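# Tumico packing cell gets its gripper back, and a practice run to go with it

TROSTBRIDGE -- If you have walked past the end of the packing hall at Tumico lately and noticed that the robot cell by the loading doors has gone back to its usual steady pace, you can thank the maintenance crew, who spent a good part of August getting its gripper back into shape. It was a small job as these things go, and a fiddly one, and the people who did it were kind enough to walk the newsletter through it over a pot of coffee that had seen better hours.

The cell has one task. It picks flat cardboard sleeves from a stack, turns them, and sets them down on the feed table of the folding line, where the next machine takes over. It has been doing this through two product changes and one very long winter, and by the last service check it had 2,547 running hours on the counter. For most of that time it asked for little more than a wipe-down and a squirt of grease, and it is easy to forget a machine that behaves that well.

What brought it to everyone's attention was a habit it picked up in early summer. Now and then a sleeve would land a little crooked on the feed table, and the folding line would stop and wait for someone to come and straighten it. At first this happened once or twice in a shift, and the operators dealt with it and got on with their work. Then one evening shift logged 23 stops, and that was the end of anybody's patience. The night operators left a note on the control cabinet that we won't reprint in full, but the word "please" was underlined.

The crew started where you might expect, with the stack itself, in case the sleeves were shifting before they were picked. They checked the side guides and the stop plate and found both sitting where they should. After that they turned to the gripper and found play in one of the pivot joints -- very little, hardly enough to feel by hand, but enough at the fingertip to put a sleeve down at an angle. The bushing in that joint had worn oval. Once it was out on the bench you could see it plainly, and it went around the break room from palm to palm like a lucky coin.

New bushings came from Mac Giolla, the supply house that has looked after this cell since it was installed, and they arrived sooner than promised, which was a very nice change. The crew decided to replace the full set while the gripper was off the arm. They also cleaned out the wrist mount, where paper dust had packed itself into every corner it could find, and put in fresh screws with thread locker. Anyone who has worked around cardboard will know that dust! It gets into lunch boxes, too.

Putting a gripper back on is the part that takes care, since the robot has to be told again exactly where its fingertips are. In past years this was done at the cell, at the slowest speed, with one person on the pendant and another crouching at the table with a feeler gauge. It worked well enough, but it took most of a shift and was hard on the knees. This time the crew tried the job first on a computer model of the cell, using Fedus, the simulation package the engineering office has been running since spring.

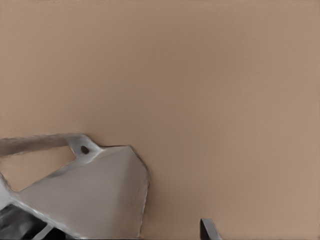
*The gripper in the computer model, at close range over a plain tan surface. The tip of the opposing finger is at the bottom.*

The model is a simple one, and the crew is the first to say so. Nobody spent any time making it pretty, and the folding line isn't in it at all. What it does have is the gripper's shape and the reach of the arm, and that was plenty for working through the approach moves before anyone touched the real thing. In two afternoons at a desk they tried 16 different ways of coming down to the table, threw out most of them, and kept the one that left the most room beside the fingers. Along the way they caught a move that would have brought the wrist closer to the table rail than anyone liked, and it was changed with a few keystrokes and no bent metal.

With that done, the work at the cell went quickly. The gripper was bolted on just after 10 in the morning, the tool position was measured and entered, and the new moves were run with no sleeves at a crawl, then at half speed, then at full. The first real stack went through before lunch. The crew stayed by the guarding for the rest of the shift anyway, partly to watch for trouble and partly, we suspect, because it is a pleasure to watch a thing run when you have had it in pieces on your own bench.

The folding line hasn't stopped for a crooked sleeve since, and the note on the control cabinet has been replaced by a shorter and friendlier one with a drawing of a donut on it.

A few things will be done differently from here on. The pivot joints are now on the monthly checklist, with a simple test any operator can do with the cell locked out: hold the fingertip, rock it gently from side to side, and write down whether it moves. The wrist mount will be vacuumed out at the same visit. Please don't use the air hose for this -- it drives the dust deeper into the joints, and the crew has asked us to say so as nicely as we can.

A spare set of bushings is now kept in the gray cabinet beside the tool crib, on the second shelf, in a bag marked with the cell number. If you take one, sign the card so that another can be ordered.

The simulation file has been saved in the engineering folder along with the notes from the job, and operators who would like to see it are welcome to stop by the office. There is talk of building a similar model for the palletizing cell before its own gripper service comes due, though that one has a good many more moving parts and nobody is making promises yet. Day shift leads have the sign-up sheet for the refresher on lockout and the new joint check, which will be held at the cell during the afternoon break. Coffee will be provided, and we are told it will be fresh.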